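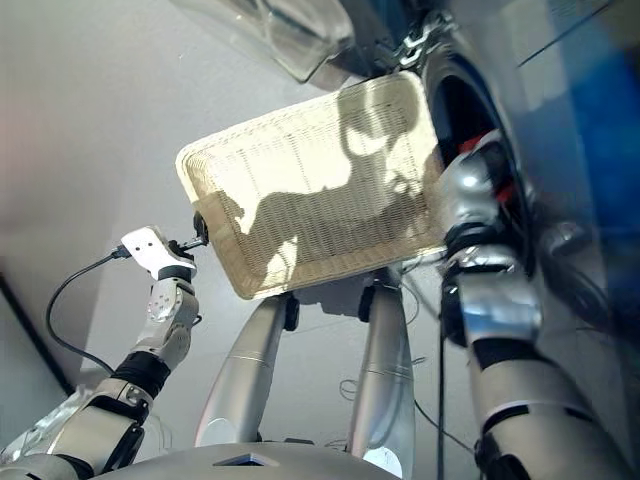 Planning the Second Phase of Equipment Purchases at Rillell

The laundry program at Rillell enters its second budget year in November. Readers of this blog have asked for an account of how the equipment list is being prepared, and I set out the main items below.

The first phase covered one two-armed unit and its grippers. The second must cover upkeep, which was priced too low the first time. Finger pads are now entered as a consumable on their own line, with an allowance of $50 per set, and replacement cables are listed separately.
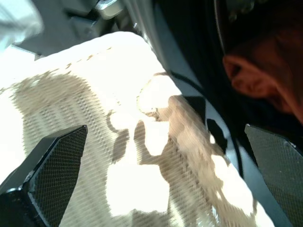 Spare parts and service

Khurana has quoted $1,000 for an annual service visit. Arnley has quoted the same sum but includes four sets of pads and shipping. I have recommended Arnley, subject to written confirmation of response times. Margit Engström has asked that both quotations remain open until the end of November, and both firms have agreed.
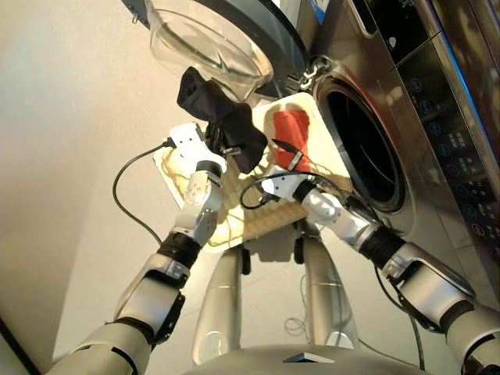
My own preference has always been to buy for the tasks a site already performs. Rillell does not need a larger machine or a special room. It needs reliable handling of ordinary items in an ordinary setting, and the purchase plan should be tested against that. A tray held between two grippers in front of a front-loading washer, with a folded red cloth lying on it, is a fair statement of the requirement. Any quotation that assumes custom bins or a raised platform will be returned for revision.

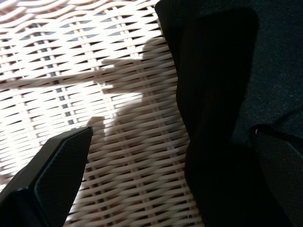
Shagufta Awan wrote to ask whether leasing had been considered, given how quickly prices change. It has. The Grusau lease would spread the cost evenly, but it excludes wear items and requires a deposit in the first month. I will publish the comparison once the figures have been checked.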